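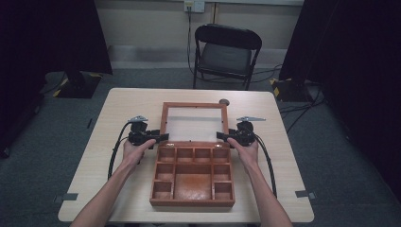

One reader wrote in to ask whether a divided wooden box is worth the trouble at all, when a shoebox does the same job for free. My own buttons lived in a shoebox for years, the note went on, and I could find any of them in ten minutes flat!

Well, ten minutes is a long time to look for a button, and I say that as somebody who has done it with a coat over one arm and the bus coming up the hill. I do love a shoebox (I have a shelf of them, and I'm not giving them up), but for small things that you reach for every week, a box with compartments and a lid you can see through is a real pleasure to own. Mine came from the Retamal flea market in June, and it smelled of old cloves, and I've been fussing over it ever since.

Clean it before you fill it

Take everything out, turn the box over and give the bottom a few pats with the flat of your hand. You'll be surprised what drops out of the corners. Then go around each compartment with a dry paintbrush, the kind you'd use for window trim, and follow with a cloth that has been wrung out until it hardly feels damp. Please don't pour water into it, or spray cleaner straight onto the wood. The dividers in these boxes are thin, and mine swelled a bit the one time I got impatient, and two of them stood up crooked until the heating came on.

For the smell, I left the lid up for a week on top of the bookcase with a spoonful of baking soda in a saucer inside the big compartment. It helped, mostly. There's still a little clove on rainy days and I've grown fond of it.

The clear part of the lid wants a soft cloth and nothing gritty. Put your cleaner on the cloth and keep it well away from the wood around the panel. If you don't know whether you have glass or acrylic, treat it as acrylic and skip anything with ammonia in it.

Look after the hinges

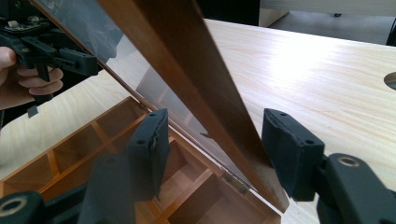 Baltance Community Workshop - Home Repairs and Mending Group

Small hinges don't ask for much. Open the lid slowly and listen. If it creaks, put one drop of light oil on a toothpick and touch it to the pin, then work the lid back and forth and wipe off whatever comes out. One drop really is plenty, I promise you, as I once oiled a whole packet of white thread by being generous. While you're there, see that the hinge is sitting snugly, and if a screw has gone loose in its hole, a sliver of matchstick with a dab of wood glue will usually give it something to bite on again.

Where the finish has rubbed thin along the edge of a lid, I use a little clear paste wax on an old sock. Rub it in along the grain, go and have your coffee, then buff it. A scuff won't vanish, but it will look a good deal less sorry for itself.

When you shut the lid, bring it down with your hand on the front edge all the way. Letting it drop is hard on the joints and harder on the panel. 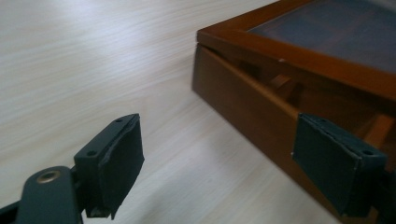

Deciding what goes where

Start with the things you use most and give them the easiest spot, even if it means the prettiest buttons end up in a corner. I keep my tape measure and small scissors in the large compartment, then snaps, hooks and safety pins in the little ones. Needles stay in their own case. Fill each compartment no higher than the dividers, or the first time you carry the box upstairs you'll have a lovely mixed salad of everything. Tea bags do well in a box like this too, and so do seed packets if you fold the tops over.

One more thing for those of you who came to the Sustarberg swap table in January 2026 - the spare felt squares are still in the cupboard by the sink, and they cut down beautifully for lining compartments. Cut the felt a hair smaller than the floor of the compartment and leave it unglued, so you can lift it out and shake it.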